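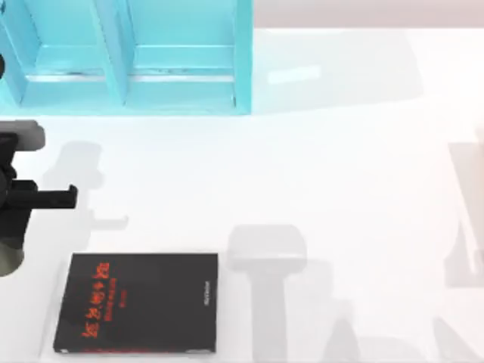
Turquoise shelf unit on the white table, simulated view.

Jul 24, 2024

Brush wear test, Joster medium heads against Zondow medium heads. Continued from the last page.

Both sets reached 600 strokes this morning. The load stayed where I set it, but on the Zondow side the clamp screw became loose again and I had to stop and tighten it. I marked this in the table with a star. Please do not delete the star when you copy the values.

Splaying: the outer tufts of the Joster heads are open more than I expected, mostly at the tip end. The Zondow heads look nearly new, but two tufts are shorter than the others and I don't know if they came so from the packet. I should have measured them before. For the next set, measure first.

Plaque substitute: the batch made after the Zacharias recipe dries too fast on the model teeth. At the gum line 53 per cent was removed, between the molars almost nothing. I will try again with a little more glycerine.

Interdental brushes (Susen, smallest size): not started. The wire bends at the handle when I push it in straight, so a guide is needed.

To do: new screw for the clamp, change the water in the bath, ask if the slurry from November may still be used.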